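4.2 What the fuzzy tips bought us

We went into this part expecting very little, so I'll just tell you what we got.
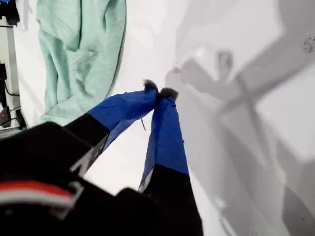
Figure 3. Taped fingers with fuzzy gray pads at the tips, nearly closed.

We ran 203 cloth pinches with the pads on (same Pludutell policy, no retraining!) and missed 28. Bare fingers missed way more, mostly on thin folds. Debora Fontana wanted a softer close, so we tried 2 grip speeds, and the slower one won by a little. All 954 training demos came from the bare fingers, and I still find that kind of wild. Pad wear is in Section 5.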